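About us

Votska is a small motor racing news site, with an archive and a weekly letter for readers. We write mostly about the series below the top level: junior single-seaters, touring cars, hill climbs and karting. We also write about Formula One when there is something to say, but other people do this every hour of the day and we do not try to race them.

How we began

The site was started by Annelore Kasten and Kimutai Mfaume, who met as marshals at a hill climb and found that both of them kept the results in notebooks. At that time it was difficult to find full results of smaller meetings. The organisers put them on a board near the paddock, and after the weekend the paper was taken down. Annelore began to type them in the evening and put them on a page, and Kimutai wrote a few lines under each race. Readers asked for more lines, and so the page became a site.

Today the archive holds the results of 2,194 races from 95 circuits and hill courses. If a result is missing, it means that we have not found a source which we trust. We prefer an empty place to a guess.

Who we are

Annelore Kasten is the editor. She reads every article before it is published and she is responsible for corrections.

Kimutai Mfaume writes on touring cars and on the technical rules. If you have a question about ballast or tyre allocation, he is glad to receive it, and his answer will be long.

Beryl Mellor looks after the archive. She worked many years as a timekeeper and she can read almost any handwriting on an old lap chart.

Magdalini Economou reports on karting and the junior formulae. She also writes the letter, which now goes to 763 readers.

Emmanuel Laizer joined us last June. He covers hill climbs and takes care of the website itself. 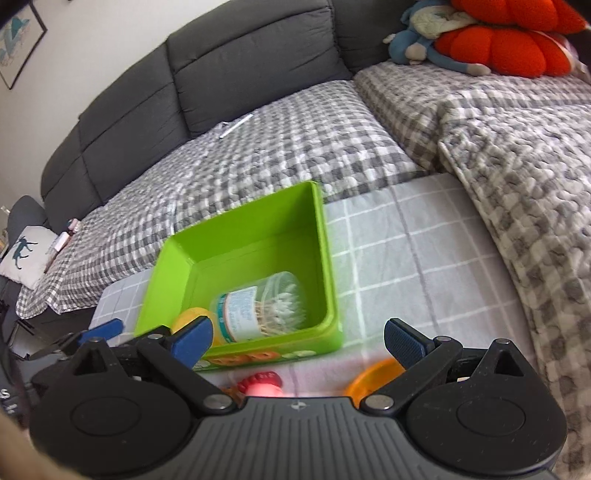
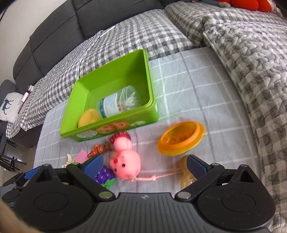
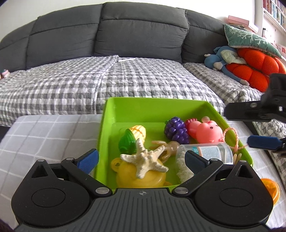 We have no office in the usual sense. Each of us works from home, and we talk by telephone before the weekend to decide who will travel and who will stay with the live timing. The person who stays has the less exciting work, but the readers notice it first when it is done badly. For the archive we have made one rule for everybody: one race meeting, one folder, and nothing else goes in it. Beryl compares it with the green tray holding the corn cob, the starfish and the octopus, where it is all very cheerful together but you would not like to search in it for a lap time. Papers which wait for their folder are kept in a box marked with the name of the circuit, and the box must be empty before the new season begins.

How we work

We go to the circuits when we can afford it. When a report is written from timing screens and from television, we say so in the first line. We do not publish rumours about drivers who are still at school, also when other sites have published them already. For contract news we ask for 2 sources, and one of them must be a person who can be named.

Teams sometimes offer us travel or a place to sleep. We say thank you and pay for ourselves. The costs of the site are covered by readers' subscriptions and by a few advertisements from karting shops, which are always marked as advertisements.

Corrections

We make mistakes, mostly with names and with grid penalties. Please write to the editor with the name of the race and the line which is wrong. The corrected text is marked at the foot of the article, and the old version is kept so that anybody can compare them.

Writing for us

We accept reports from readers, also from those who have never written before and those for whom English is a second language, as it is for some of us. Please send a short message first and tell us which meeting you will attend. We pay a small fee for every report we publish, and it is the same fee for everybody.

Old programmes, lap charts and entry lists are very welcome. Beryl will scan them and send them back to you by post if you wish to keep them.

This page was last changed on January 16, 2020.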